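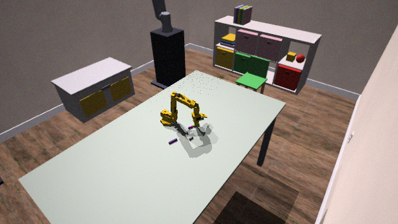
国際ニュースの読み比べノートのつけ方

同じ出来事なのに、新聞によってずいぶん感じが違うなあ、と思われたことはありませんか。どこかの国が制裁を受けた、港が封鎖された、大使が呼び戻された。朝に読んだ記事では当然の措置のように書いてあったのに、夜に別の新聞を開いたら、まるで無法な仕打ちのように書いてある。どちらかが嘘をついているのだろうかと考えはじめると、なかなか寝つけなくなってしまいますよね(わたしがそうでした)。

このページでは、わたしが長いこと続けている「読み比べノート」のつけ方を、順番にご紹介します。難しい理論は出てきませんし、外国語が得意でなくても始められます。ノート一冊と鉛筆、それからお茶を一杯ご用意ください。表計算ソフトがお好きな方はそちらでも大丈夫です。わたしは紙のほうが手が動くので、いまだに方眼ノートです。

もとになっているのは、コルブルン・バッハさんという方の市民講座で教わったやり方です。講座では四色のペンを使うのですが、わたしはどうしても途中で色がこんがらがってしまうので、自己流で鉛筆と赤ペンの二本に減らしました。ですから、以下はだいぶくだけた版だと思ってください。

1 題材をひとつに絞る

まず、追いかける出来事をひとつだけ選びます。「中東情勢」や「大国どうしの対立」では大きすぎて、三日で息切れします。「ある法案が可決された日」「ある声明が出た日」くらいの小ささがちょうどよいです。

説明のために、わたしが11月に取り組んだ題材を使いますね。ダヘル港の使用協定が打ち切られ、サルノン側が抗議声明を出した、あの件です。読んだのはオラー通信の配信記事と、プレンデル紙の一面記事の2本でした。もっと集めたくなる気持ちはとてもよくわかるのですが、最初は2本で十分です。

選ぶときは、長さのあまり違わない、同じ種類の記事を並べてください。ニュース記事と社説を比べても、違っていて当たり前、という結果にしかなりません。わたしは初めのころこれを何度もやってしまって、ずいぶん憤慨しながらノートを埋めたものです。あとで見たら片方の欄外に小さく「論説」と書いてありました。

2 記事の身元を書きとめる

ノートの左上に、媒体名、署名、発信地、掲載時刻を書きます。署名がなければ「署名なし」と書いておきましょう。発信地は見落としがちですが、現地から書かれたのか、遠くの首都で書かれたのかで、記事に出てくる人の顔ぶれがだいぶ変わってきます。

ウェブの記事なら、更新時刻も忘れずに。あとから見出しだけ差し替わることがありますので、わたしは見出しを丸ごと手で写しています。面倒なようですが、手で写すと言葉の強さが指先に伝わってくるので、おすすめですよ。

3 動詞に線を引く

さあ、ここからが楽しいところです。記事のなかで、誰かの発言を受けている動詞に片端から線を引いてください。「述べた」「説明した」「主張した」「認めた」「言い張った」「警告した」。どれも「言った」で済むはずのところを、書き手がわざわざ選んだ言葉です。

港の件では、オラー通信はダヘル側の発言を「説明した」で受け、サルノン側の発言を「主張した」で受けていました。プレンデル紙はほとんどその逆です。同じ記者会見の同じ発言なのに、ですよ! 最初に気づいたときは、思わず家族を呼んで見せてしまいました。

線を引き終えたら、右の欄に「誰の発言か」「どの動詞か」を書き並べます。この段階では、まだ偏っているとかいないとかは書かないでおきましょう。感想は最後の欄にとっておきます。

4 匿名の情報源に印をつける

次は赤ペンです。「政府高官によると」「関係筋によれば」「事情に詳しい人物は」といった箇所を囲んでください。囲んだら、その横に次の点を書きこみます。

・その人の名前は出ているか
・どこの組織に属していると書かれているか
・名前を伏せる理由が記事のなかで説明されているか
・その情報を裏づける別の人や文書が出てくるか

名前を出せば職や身の安全にかかわる人もいますから、匿名だからといって、すぐに信用できないと決めつけるのは気の毒です。ただ、役所の側の言い分だけが匿名で並んでいて、ほかに裏づけが見当たらない記事は、少し用心して読みます。わたしはそういう記事の欄外に、小さな三角を描くことにしています。

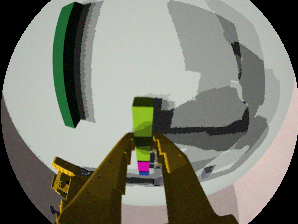 匿名の情報源しか出てこない記事は、読み比べから外したほうがいいのでしょうか。

残しておいてください。ほかの記事と並べたときに、どの部分があとから実名の証言や文書で確かめられたかを追えるので、よい材料になります。ノートには「未確認」と書いておき、続報が出たら日付を添えて書き足します。

5 書かれていないことを探す

ここがいちばん時間のかかるところで、わたしはたいていお茶を淹れなおします。片方の記事にあって、もう片方にない事実を拾い出していく作業です。

やり方は地味です。記事Aに出てくる事実をひとつずつ短く書き出し、記事Bにもあれば丸、なければ空欄にします。終わったら、今度は記事Bから同じことをします。片道だけで終えてしまうと、先に読んだほうの記事が基準になってしまい、あとの記事ばかりが欠けて見えるのです。

港の件では、プレンデル紙だけが、協定に14日前の事前通告の条項があることを書いていました。オラー通信にはこれがありません。一方オラー通信には、使用料の未払いが719件にのぼるというダヘル側の発表があり、プレンデル紙はひとことも触れていませんでした。どちらの記事も、読んだ範囲では間違ったことを書いていないのです。それでも、片方だけを読んだ人どうしが食卓で話せば、きっと話がかみ合いません。

空欄がたくさん見つかると、つい「隠している!」と書きたくなります。字数の都合で落ちただけかもしれませんし、締め切りの時刻にはまだ発表がなかったのかもしれません。掲載時刻を控えておいたのが、ここで役に立ちます。

6 元の文書にあたる

声明、決議、協定の本文などが公開されているなら、ぜひ一度はのぞいてみてください。全部読まなくてもかまいません。記事が引用している箇所を探し、その前後の段落だけ読むのでもずいぶん違います。

サルノンの抗議声明は、わたしの手元の訳で473行ありました。さすがに一晩では読めず、引用されていたところの前後だけを写しました。すると、見出しになっていた「あらゆる手段をとる」という勇ましい一節のすぐあとに、「まずは協議の再開を求める」と続いていたのです。見出しの印象がすっかり変わってしまいました。

翻訳で読むときは、訳したのが誰かも控えておきましょう。当事国の政府による訳と、通信社による訳では、言葉の角の立ち方が違うことがあります。 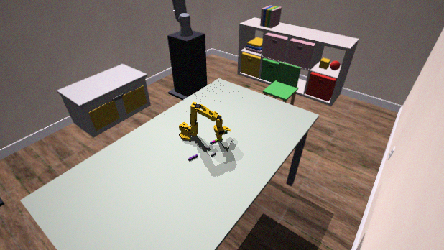
外国語がまったく読めない場合、元の文書の確認はどうすればよいですか。

公式の日本語訳があるかどうかをまず調べ、なければ機械翻訳を二種類使って、食い違う箇所だけに印をつけておきます。印のついた箇所については判断を保留にし、「訳が割れている」とノートに残しておけば、あとで読める人に尋ねることもできます。

7 自分の欄を書く

最後に、とっておいた感想の欄を埋めます。ここは好きに書いてください。腹が立った、ほっとした、よくわからなかった、何でもかまいません。わたしはそのあとに必ず、「読む前はどう思っていたか」を一行だけ書き足します。

これが、恥ずかしいけれど効くのです。もともと好きでない国の記事では、わたしは「主張した」に線を引き忘れていました。自分の肩を持ちたい側に有利な動詞は、目がするりと通り過ぎてしまうのですね。ノートを見返していてそれに気づいた晩は、しばらく鉛筆を置いてしまいました。以来、題材ごとに、先に読む新聞を入れ替えるようにしています。

続けるための細かいこと

毎日やろうとなさらないでください。わたしは月に一度か二度です。ひとつの題材に見開き二ページ、それで足りなくなったら、題材が大きすぎるしるしだと思って切り分けます。

切り抜きを貼る方は、糊を薄めに。厚く塗ると、ノートが閉じなくなります。切り抜きの裏側に何が載っていたかも案外あとで気になるので、わたしは媒体名と面の番号を鉛筆で裏に書いてから貼っています。

それから、お友達と同じ題材で別々にノートをつけて見せ合うのも、とても楽しいです。線を引いた動詞がびっくりするほど違います。どちらが正しいか決めようとすると夜が更けますので、違っているところに付箋を貼って、その日はお菓子にしてしまうのがよいと思います。

港の件のノートは、協議が再開されたところで一区切りにしてあります。続報が出たら、余白にまた書き足すつもりです。

関連記事
・見出しだけを一週間書き写してみる
・社説とニュース記事の見分け方
・地図のついた記事で気をつけたいこと
・「関係筋」とは誰のことか
・古い新聞を図書館で探す手順
・世論調査の記事を読む前に確かめる項目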